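Planning and Budgeting for Automation
Handout 6: What the quote leaves out

Read this before the Cutholm exercise. Bring a calculator and last week's worksheet.

Vendors sell arms. An arm is the easiest thing in the project to price, so it gets the top line of the quote and most of the attention in the meeting. In the plans students hand in for this course, the arm is usually priced to the dollar and everything under it is a guess. I mark those plans down, and I'll keep doing it.

Our running case is Hallgate, a linen and bedding service that wants a machine to sort and fold mixed household textiles. Their shortlist has two suppliers, Wustix and Rahman. Both promise "general fabric handling." Neither quote says what that means, and neither supplier has put a number on it for us.

6.1 Start with the load

Before you price any hardware, write down what it has to pick up. Hallgate's first draft said "blankets, covers, garments." That is a shopping category. It tells you nothing about thickness, stiffness, slip, or what is lying on top of what. A supplier can demo a flat cotton towel on a black table all afternoon and still be telling the truth about "textiles."

Compare that with a bed in an ordinary bedroom, where the hand-held version of a gripper gets used for collecting demonstrations. A shiny quilted garment with a thick rolled fold sits close to a crumpled light blue piece, both on a plush bedspread, with folded blankets stacked at the head. Each of those is a separate line in the load list.

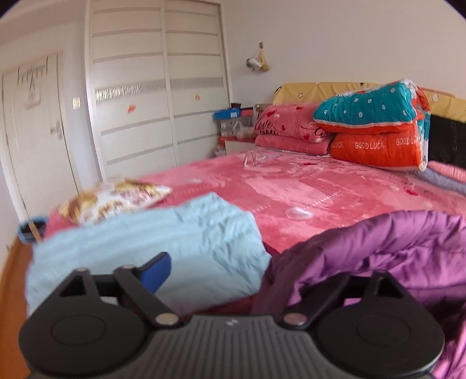 Hafiz Osman objects that a load list this detailed will scare off every bidder, and that a buyer who asks for quilted, plush and crumpled on page one will get back either silence or a padded price. He would rather buy for the easy half of the work and leave people on the rest.

He may be right about the price. I'd still want it in writing. If you buy for the easy half, the savings have to be figured on the easy half too, and that is where most of the plans I see fall apart.

6.2 Hallgate's numbers, as submitted

Hand-held gripper, one unit: $943
Spare finger pads and pins, first year: $43
Operator time for collecting demonstrations: $2,810
Reserve: $3,000

Total: $6,796

Look at the second line. Forty-three dollars for a year of wear parts on a tool that is going to be dragged across cloth all day. Liesbeth Meijer, who drafted the sheet, took it from the supplier's accessory page, one pack, and never asked how long a pack lasts. Ask. If the supplier doesn't know, the line is blank and should be shown as blank.

The operator line is better, though it only pays for hours spent recording. Laying out the bed, mixing up the pile and throwing out bad takes are all missing – somebody gets paid for those hours.

The reserve is a round number. Round numbers in a reserve usually mean the writer stopped thinking.

6.3 Questions to put to Wustix and Rahman

Which fabrics were in your last trial, and may we see the failures?
What happens to the pick rate when two items overlap?
Who owns the recordings if we cancel?
Is retraining for a new product line in the price or billed by the day?
What is the lead time on finger pads?

"It depends" is an acceptable answer if they say what it depends on. A video is not an answer.

6.4 For next time

Redo Hallgate's sheet with a load list of your own. Mark each figure Q (quoted), M (measured) or G (guessed). More G than Q and M together means the plan isn't ready to go to anyone with a checkbook – say so at the top of the page. Hallgate wants a decision by December, and "not yet" counts as one.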